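Home automation › Drivers and bridges › Heating

# Andale heat meter bridge

Reads the optical port on Andale wall-mounted heat meters and publishes the readings over MQTT. It was written for the meters fitted in flats on communal heating, where the landlord reads them by radio and the tenant gets a bill twice a year with no way of checking it in between.

It is read-only. It can't open or close the valve, change the tariff register or reset anything, and I won't accept changes that try to.

## Status

Works, and has been running in my flat since March. I use it daily. Version 2 broke the config file format, so read the upgrade section before you pull.

The old HTTP polling mode has gone. It depended on the Watdale gateway serving a plain text page at /status, and newer gateways want a login first. If you still have an old gateway and want that mode, stay on the 1.x branch. I won't be fixing anything there.

## What you need

- An Andale meter with the round optical port on the front. The square port is a different protocol.
- An optical read head with a USB plug. Any of the cheap ones with a magnet ring should do.
- Something to plug it into. I use a small Linux board in the airing cupboard.
- An MQTT broker that the board can reach.
- Python 3.9 or later.

You don't need the installer PIN. The registers this reads are open on every meter I have tried.

## Installing

Clone the repository, make a virtual environment and install the requirements:

```
python3 -m venv venv
venv/bin/pip install -r requirements.txt
cp config.sample.ini config.ini
```

Edit `config.ini`, then run it once by hand:

```
venv/bin/python bridge.py --once --verbose
```

You should get a block of register names and values, then a line saying the readings were published. If that looks right, copy `bridge.service` to `/etc/systemd/system`, change the paths and the user name in it, and enable it in the usual way. The user needs to be in the `dialout` group or it won't be able to open the serial port.

## Configuration

`port` is the serial device. Use the path under `/dev/serial/by-id` if you have more than one USB serial device, as the short names can swap over after a reboot.

`interval` is the time between readings in seconds. The default is 500. Please don't set it much lower. The meter runs on a sealed battery and wakes up its display circuit every time the port is read. Anything below 314 is refused at start-up, which was simply the shortest interval I had tested when I wrote the check.

`wake_bytes` is how much padding is sent before the first request. The default suits my meter. If you get no answer at all, try doubling it.

`topic` is the MQTT prefix. Each register is published under it as a plain number with no units, for example `heat/flat/energy`.

`retain` is yes or no. I leave it on so that the dashboard has something to show after a restart.

`retries` is the number of attempts before a reading is given up. A missed reading isn't published as zero. The topic just stays as it was, and the `age` topic carries on counting up — use that one if you want an alert.

## Registers

| Topic | Unit | Notes |
|---|---|---|
| energy | kWh | Running total, whole numbers only |
| volume | m³ | Running total, two decimal places |
| flow | l/h | Snapshot, zero when the valve is shut |
| supply | °C | Pipe coming into the flat |
| return | °C | Pipe going back |
| errors | none | Bit field, passed through as it is |
| age | s | Seconds since the last good reading |

There are 11 other registers that answer but that I haven't worked out. Two of them look like dates. They appear in the output with `--verbose` and aren't published. If you have the service manual for your model and can match any of them up, open an issue.

Power isn't in the list. The meter does show a kW figure on its display but I have never found it on the port. You can work out a fair estimate from flow and the two temperatures, and there is a template for doing this in the `examples` folder.

## Upgrading from 1.x

1. Stop the service.
2. Move your old `config.ini` out of the way and start again from the sample. The `[gateway]` section has gone and `[meter]` has different keys.
3. Delete the retained topics under your old prefix. The new version uses lower case names, so you would otherwise end up with both sets.
4. Start the service and check the log.

Energy totals come straight from the meter, so no history is lost on the bridge side. Whatever you use for graphs may treat the new topics as new sensors and start a fresh line. 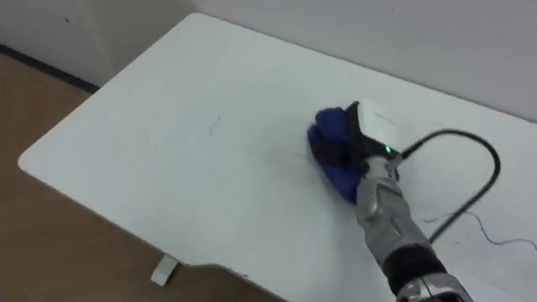

## Known problems

**The read head slips.** The magnet is weak on some heads and the front of the meter is slightly domed. Mine moved every time the cupboard door was shut hard. A strip of tape across the top has held it. The cable should point straight down, and being even a little off will give you half-read frames and checksum errors in the log.

**Checksum errors in sunlight.** Only likely if your meter is in a hallway with a window. Cover the head.

**Nothing after midnight.** The meter stops answering for around 20 minutes after 00:00 while it writes its daily log. The bridge retries and gives up quietly. This is normal and I have taken the warning out of the log, as it filled up with them.

**Oyelaran firmware.** Some meters were re-flashed with Oyelaran firmware when buildings changed billing company. These answer the wake-up but return the temperatures in tenths of a degree. Set `tenths = yes` under `[meter]`. I can't detect it automatically — both versions report the same model string.

**Negative flow.** Seen by one user in Ernedham whose meter was on the wrong pipe. The bridge publishes what it is given.

## Not supported

- Cold water meters, even those in the same casing
- Radio reading of any kind
- Windows. It may run, but I have no machine to try it on.

Please don't ask for help reading a meter that isn't yours.

## Reporting a fault

Run with `--once --verbose`, and paste the whole output along with the model string from the label. Blank out the serial number first. Without the output I can't do anything useful and will probably close the issue. I look at these in the evenings, when I have time, so a reply may take a while.

Pull requests are fine. Keep them small, and run the tests in `tests/` before sending. The tests play back recorded frames, so no meter is needed. New recordings from other models are welcome and go in `tests/frames`, one file for each model.

## Credits

Brodie Costigan worked out the checksum and the order of the date bytes, and sent the recordings that most of the tests are built on. The MQTT side started as a copy of my own boiler logger.

## Licence

MIT. See the `LICENSE` file. Don't use these figures to dispute a bill without also writing down what the meter's own display says.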